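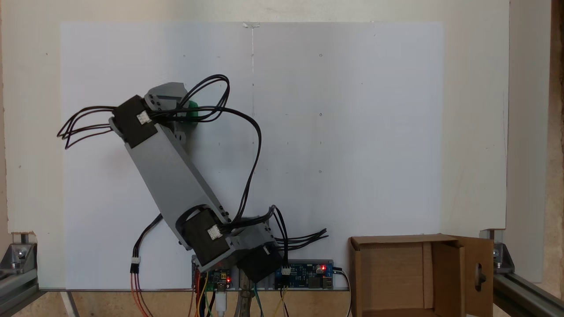
Cheap arms, measured properly

Most published work on low-cost manipulators reports whether a task succeeded. Revathi D'Souza wanted to know where the tip of the arm was. Her project, Staltasia, has spent the past year on a correction method for small servo-driven arms, and the first results went out in June.

"People buy one of these, command a position, and take the number that comes back from the encoder as the position," she says. "It is the position of the motor shaft. What the tip does is a separate matter."

The difference comes from gear play, bending in the plastic links and sag under the arm's own weight. Of these, D'Souza considers sag the easiest to deal with, as it repeats. Gear play depends on which direction the joint last moved in, so the same command can leave the arm in two different places.

The Staltasia method records that direction. Each joint is driven to a target from above and then from below, and the tip is located both times against a flat white reference board. The two readings are stored as a pair. A small model is then fitted to the pairs, with joint angle, load and last direction of travel as inputs.

The full set holds 3,729 pairs. The first 2,000 were used for fitting and the remainder were held back for testing. On the held-back pairs, the median tip error fell by 80 per cent compared with the uncorrected arm.

"I would quote the median and leave it there for now," D'Souza says. "The worst cases are near full stretch and they barely improved. We have a plot of that in the paper and I wish more people would look at it."

She is also cautious about temperature. Servos drift as they warm up, and the team runs every arm for 30 minutes before taking any readings. An earlier batch, collected without the warm-up, had to be thrown away.

Cabling was a less expected source of error. A stiff cable crossing a joint acts as a weak spring, and its pull changes with the pose. "We rerouted one bundle between sessions and the fit from the day before no longer held," she says. "The rule now is that if you touch a cable, you start the set again."

The code that steps through the poses, called Waltetach, is kept separate from the fitting code — partly so that other groups can use it with models of their own. It assumes no particular make of servo, although each new one needs a short file of limits and speeds.

Asked whether a better gearbox would make the whole exercise pointless, D'Souza agrees that it would, for anyone able to pay for one. Her next set of readings will add a payload at the tip. She expects the present model to fail on it, and has not yet decided whether load should stay a single input or be split by joint.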